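Student Work > Robotics > Project Reports

Search this site Go
Print this page | E-mail this page

Teaching a Robot to Empty a Bin: Final Report, Team Rallwood
Boonmee Yensuk, Teodora Jurić, Sorin Georgiou
Advisor: Bernadette Benavides
Wednesday, January 9, 2019

1. What we said we would do

Our proposal, written in October by three people who had never touched the arm, promised a robot that would learn to clear a bin of mixed household objects by watching a person do it. We would show it the job 2000 times and it would take over from there. We recorded 40 usable demonstrations. The rest of this report concerns those 40.

2. Two ways of showing

We tried hand guiding first. You put the arm in its soft mode, take hold of it near the gripper, and walk it through the motion. This works well for big sweeping moves in open air. It works badly inside a bin, where your own elbow wants the same space as the robot's. Sorin got the best results of the three of us and also the sorest shoulder. Hand guiding gave us 11 of the 40 demonstrations, and in most of those the path has a wobble near the bottom where the person holding the arm was trying to see past it.

For the other 29 we drove the arm remotely, with a program Teodora wrote and named Vurnel for reasons she has declined to put in writing. The operator moves a hand controller and the gripper follows, scaled down so that a large nervous movement becomes a small nervous movement. The first version had left and right swapped. Boonmee learned to drive it that way before we fixed it, and then had to learn again.

3. The bin

All demonstrations used the same metal bin, clamped so it would stay put when bumped. We chose objects that would be awkward in different ways. Cups roll and offer only a thin rim to grab when they are lying down. A flat card box gives the fingers very little to close on.
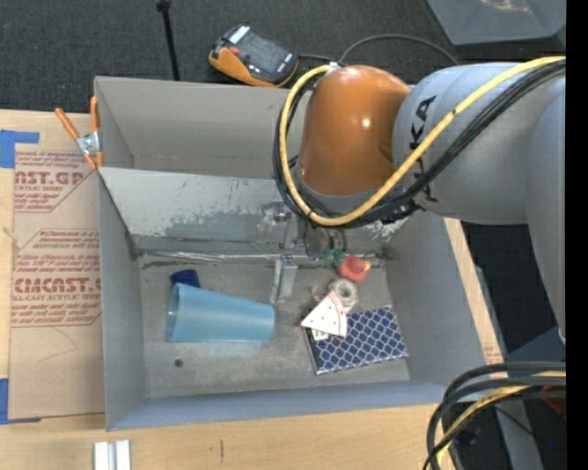 The hardest part for an operator was depth. From the side you can line up the gripper with a cup perfectly and still be well behind it, and the far wall makes this worse – you lose the shadow on the floor just when you want it. Kátia Moura from the lab next door suggested calling out the height as we went down, which helped, although it made the recordings sound like a very slow submarine film.

4. Results

After training, the arm reached for a sensible object on most tries and picked it up on fewer. It also copied our habits. Six of the remote demonstrations include a pause above the bin while the operator made up their mind, and the trained robot now pauses too, over nothing in particular. Bernadette considers this our clearest evidence of learning.

5. Next time

Record fewer object types and more of each. Throw out hesitant demonstrations the same day. Fix left and right before anyone gets good at it.

Print this page | E-mail this page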